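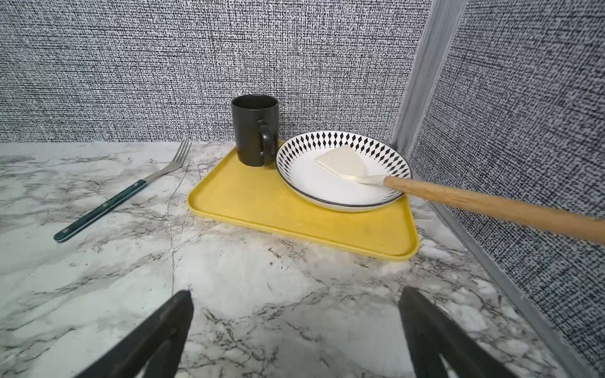 Notebook, Thursday, 9:40 in the morning

OK so the Baxter job. I finally sat down with the whole pile of names and taglines last night and I think we've been starting in the wrong place. We keep trying to write a line that says they're a full-service brokerage, and every version comes out sounding like the back of a bus bench. I want to try color first this time and let the words come after. The mustard yellow we've been arguing over looks much better to me as a solid block with something black on it, like a black mug on a yellow tray, than it did on the swatch sheet surrounded by all those grays. Slightly matte too, please, no gloss. If we print the yard signs in that I think people will spot them from the far end of the street!

Things I pulled from the Baxter questionnaire before I forget. We got 67 forms back from past buyers and sellers, and 61 of them used the word "patient" or something very close to it. I didn't expect that at all (I'd have put money on "friendly"). The agents themselves never use it. They say driven, proven, top-producing, all the usual. So there's a gap there between how they talk and how their own clients talk, and I'd like to build on it. My rough lines so far:

"Take your time. We've got the keys."
"Look at it twice."
"Sitedthorpe, one house at a time."

I like the second one best. The third is fine but it locks them into Sitedthorpe and they told us they want to open in Pisummont by August. The first is a bit cute. Please scribble next to these if you have opinions, I left the page loose in the folder.

Logo notes. The old mark has a roofline, a key and a handshake all crammed together, and at business card size the handshake looks like a bow tie. They're attached to the roofline since it goes back to the first office, which opened in 1946, so I'm keeping it in some form. I drew it as a single stroke that turns into the top of the B. Works large. Falls apart small, the stroke gets so thin you lose it. Tried it heavier and then it looks like a hat. Will try again after lunch with the angle opened up a little.

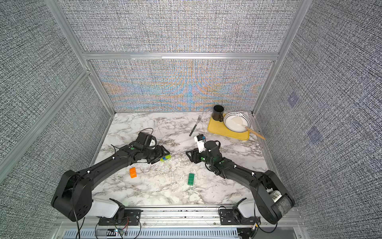 Heavier stroke plus wider angle is better, by the way (writing this at 2:15). It still reads as a roof and the B holds together down to the size we need for the listing app. I did one with the roof filled in and one open, and the open one wins easily. Black on yellow for signs, yellow on black for the folder covers. I'm dropping the gray version completely -- it made the whole thing look like a law office.

Type. I set the name in Uris because we already have the license, and I was all ready to swap it out for something fancier, but it's really nice next to the new roof! The lower case letters are a touch wide so I pulled the spacing in. The numbers are the weak spot. Phone numbers on the yard sign need to be read from a moving car and the 6 and the 8 are way too close in shape. Might use a different face for numbers only. I know, I know, I said no second typeface. Let me test it on paper before anyone yells at me.

Website copy, just started. I want to cut the agent bios to 5 lines each and have the first line be about the part of town they know, with no awards in it. The awards can go on their own page for whoever wants them. Also the homepage search box should sit right at the top, I don't care how pretty the header photo is, people come there to look at houses.

Still to do before the client call:
print the sign at full size and tape it up outside
redo the "Look at it twice" card with the tighter spacing
ask the printer what that yellow costs as a spot color
find the old Pisummont map file, it's not in the folder where I left it

Oh, and the folder die line we have is for the old pocket size. Don't use it.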